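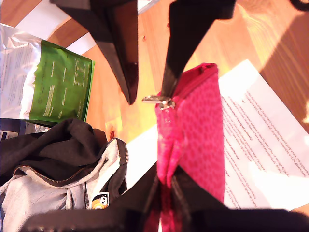 Pink pouch, metal zipper pull

Zipper opens again behind the slider, can I save it?

Asked by Palesa Mathebula

I have a small pouch which I use every day for chargers. Since March the zipper closes, but then the teeth come apart behind the slider. A repair shop wants 51 for a new zipper, and this is more than I paid for the pouch. Is there some way to do it at home? I can sew a little, only by hand.

2 answers

Rimantas Kalniņš
Most times the teeth are fine and the slider is too wide. Move the slider back to the start of the zipper. Take small pliers and press one side of the slider, very softly, then the other side. Try it. If it still opens, press again a bit. 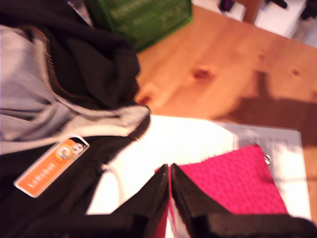
Do not press in the middle - the slider can crack, and then you must buy a new one. With metal teeth I also rub a pencil along both sides. I have repaired three zippers like this and only one came back to me, after two winters.

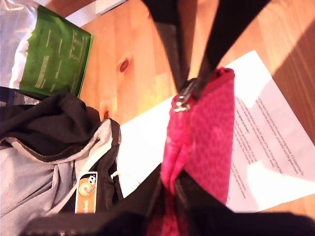 Pouch in a black handbag

Josefina Ledesma
Just don't fill it so much. Mine from Vesell did the same and I threw it away.

Comment from Palesa Mathebula
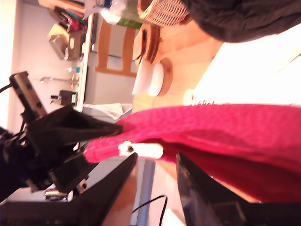
Cape Town, Saturday

I tried the pliers this morning. The first press changed nothing, the second was better. It stays closed now when the pouch is half full. I will buy a new slider anyway, if somebody can tell me how to find the size. There is a number on the back of mine but I cannot read it well.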